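Ticket: Label printer skips every other label after the Tremska update
Opened: 03/03/2026
Product: Teritden desktop label printer, Tremska print software
Status: Open, waiting on customer

First message

Hi there, me again (I wrote in back in October about the power cord, which you folks sorted out really fast, thank you!). This time it's the printing itself. I updated Tremska when it asked me to, and now the printer spits out one good label, then one blank, then one good, and so on down the roll. I do the shipping labels and shelf tags for our shop, so I go through a lot of these and half of every roll is going in the trash.

What I've got: the Teritden printer on a USB cable, the standard Öberg rolls we've always bought, and the Ivico office computer it has been plugged into since we got it. Nothing else changed that I know of. Same desk, same cable, same roll even — I had just loaded it before the update.

Things I tried before writing in:

Turned the printer off and on. No change.
Held the feed button until the light blinked, let it run the calibration. It fed 7 blank labels, stopped in the right spot, and then did exactly the same skipping on the next job.
Put in a fresh roll. Same.
Cleaned the little sensor window with a cotton swab. It had some paper fuzz on it, so I got my hopes up, but no.
Printed the built-in test page using the button on the back. That one comes out perfect, with no blanks at all, which makes me think the printer is fine and the software is sending it something weird.

Reply from support

Thanks for the detailed write-up. The clean test page does point to the page size. Please open Tremska, go to Printer Setup, then Stock, and tell us the label height and the gap setting. Please also check whether "Feed after job" is turned on.

My reply

OK, found it. Height is right, it matches the box the rolls come in. Gap says 8 mm and I'm pretty sure it was 2 before, because I remember typing it in. "Feed after job" is on. I don't think I ever turned that on, but I can't swear to it.

I changed the gap back to 2, hit Save, and printed a batch. Still skipping! Then I went back into Setup and it said 8 again. So it isn't keeping what I type. I tried it a second time and clicked Apply before Save, same result. I turned "Feed after job" off too and that one does stick, but it made no difference to the blanks.

Reply from support

It sounds like the old stock profile is locked after the update. Please make a new profile with a different name, enter the sizes by hand, and set it as the default. Then print a long run so we can be sure. If you can, attach a photo of the finished label art at full size so we can compare the proportions.

My reply

New profile made, and this time the 2 stayed a 2 when I closed the window and came back. Hooray! I ran 100 shelf tags and not one blank in the whole batch. I nearly danced.

Two leftover things though. The shipping label template still points at the old profile, so anything I print from there still skips. I can switch it by hand in the print window each time, but it forgets as soon as I close Tremska. And the picture box on my big bin tag template has gone funny. Photos used to fill the box, now they come in small with a white border.
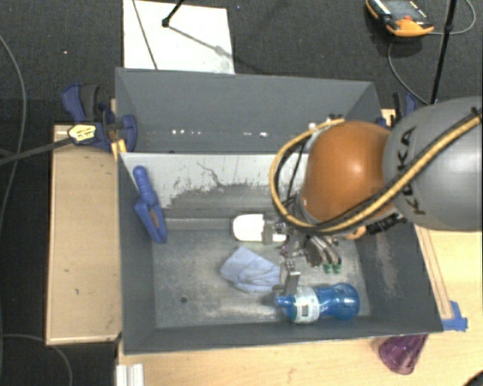
Attachment 1: big gray bin with the KUKA arm over it

I tried "Fit to box" and "Stretch" and both give me the same white border. Deleting the box and drawing a new one works, but I have a whole folder of these templates and would really rather not redo them one at a time. Is there a way to move everything over to the new profile in one go? And can I delete the old locked one, or will that break the templates still using it?

I'm leaving the old profile alone until I hear from you. Shelf tags are printing fine in the meantime, so no need to rush on my account, but the shipping labels are a pain.

Reply from support

Glad the new profile is holding. Please don't delete the old one yet. Go to File, then Export Templates, and send us the file it makes. We'll point the templates at the new profile on our end and look at the picture box at the same time.

My reply

Exported and attached. It gave me a warning about a missing font, I clicked OK and it carried on. Let me know if you need the font too.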